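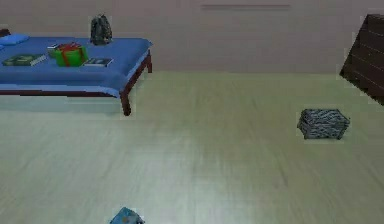

The blue sheet, all the way over the side.

October 29, 2019

Rain since before breakfast, and I have done almost none of what I meant to do, which was to write up my notes on the bread. So I'm doing it now, with my feet up and a mug of tea going cold beside me, and you will have to forgive me, dear diary, if I wander.

The rye starter is two weeks old and I am ridiculously fond of it! It came to me as a dried scrap in an envelope from Riihimäki, and for the first four days it did nothing at all but smell like wet cardboard. I very nearly tipped it down the sink. Then on Saturday I got up early for a glass of water and it had pushed its own lid off — just sitting there, bubbling over the rim, as pleased with itself as a cat. I fed it 100 grams of flour and it wanted more by lunchtime.

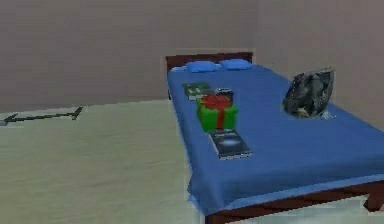

The first loaf was a brick, I'll admit that here if nowhere else. I had used 600 grams of rye and not a spoonful of anything lighter, and I cut it while it was still warm (I always do, I can't help it) and the knife came out looking like I'd been patching a wall. We ate it anyway, toasted, with plenty of butter and the last of the plum jam, and there were worse suppers this month.

Today's was so much better. I went back to page 131 of the old Prellisau cookbook, the one with the broken spine and somebody's gravy on the index, and did what it said for once in my life. A spoon of molasses, caraway crushed in the mortar, a long slow rise under a towel. The kitchen smelled so good that I kept finding reasons to walk through it. The crust has a crack down one side but I rather like it, and I'm leaving the loaf wrapped until tomorrow — I mean it this time.

I want to take one along to the Sturerden supper in November, if I can make two good ones in a row first. Must buy more caraway, and a jar with a taller neck. And call about the oven door, which still needs a hard shove to close.
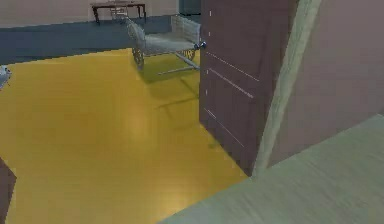 Yellow floor, and the dark table over by the wall.

Tea's stone cold. Off to feed the starter, then bed.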